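About Divov

Divov is a family-owned hardware and tool store on Nendarska Street. We sell hand tools, fasteners, paint, plumbing parts, garden supplies and lumber cut to length. We also sharpen blades, cut keys, rent larger equipment and run evening classes on basic home repair.

How we started

The store opened in May with one counter, two aisles and a key machine bought secondhand. At that time the building was shared with a shoe repair shop. When the shoe repair shop closed, we took over its half and knocked through the wall. You can still see where the old wall stood, because the floorboards change direction near the paint counter.

The second generation of the family runs the store now. There are 9 people on staff, and most of them started on the register before moving to a department. Everyone learns to cut keys in the first week.

What we carry

We keep 1128 items on the shelf in the hand tool department alone. That includes pliers, screwdrivers, wrenches, hammers, chisels, files, measuring tools and replacement handles. If we don't have something, we can usually order it from our warehouse in Drimska, and it comes in on the next truck. Special orders need a deposit.

Nuts, bolts and screws are sold loose or by the box. Bring in the old one if you can and we will match it at the counter. Metric sizes are on the left side of the aisle and inch sizes are on the right.

Paint is mixed while you wait. We keep a card on file with your color, so you can come back for another quart years later and get the same mix. Returns on mixed paint are not possible.

Hand tools and a clear plastic bin on a wooden tabletop
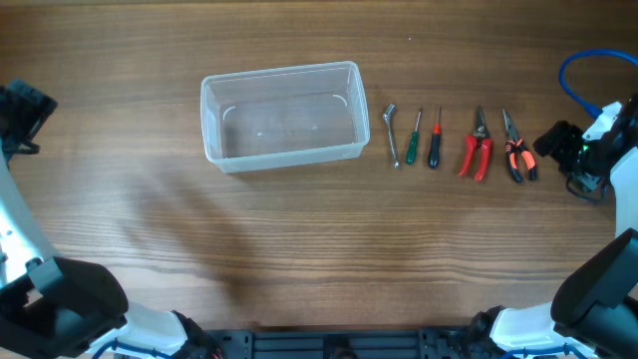
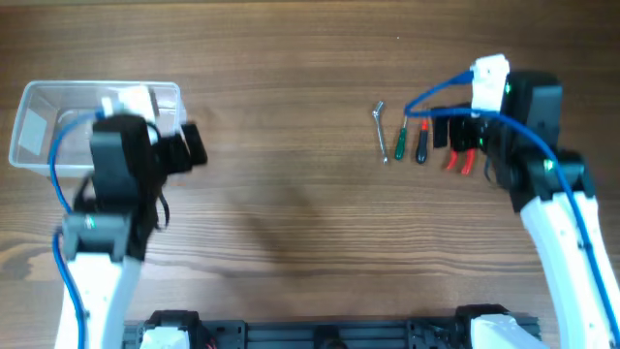
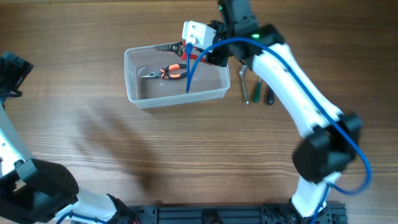
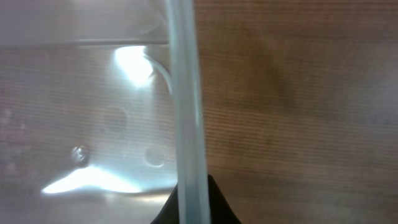
Sharpening and repair

The sharpening bench is at the back of the store. We sharpen kitchen knives, scissors, chisels, plane irons, hand saws and mower blades. Knives and scissors left before noon are usually ready the next working day. Saws take up to a week. We do not sharpen serrated knives or carbide saw blades, but we can send carbide blades out for you.

We replace handles on hammers, axes, shovels and rakes. Hickory handles are in stock in most lengths. Please knock the worst of the dirt off garden tools before you bring them in.

Evening classes

Classes are held in the room above the store, which we call the Pant Room after the name painted on its door when we moved in. The current list covers fixing a dripping faucet, patching drywall, hanging a door, basic wiring safety and the care of hand tools. Each class lasts two hours and the fee is $28, materials included. Tools are provided, though you are welcome to use your own. Sign up at the register or by phone. Anyone under 16 needs to come with an adult.

The stairs are steep and there is no elevator. We repeat the faucet and drywall classes on the ground floor twice a year.

Visiting the store

We are at 1053 Nendarska Street, next to the bakery. Customer parking is behind the building and you enter it from the alley. Use the loading door for lumber and anything longer than eight feet. Rental equipment is picked up and returned at the same door, and you will need a driver's license to rent.

Page last updated 1/22/25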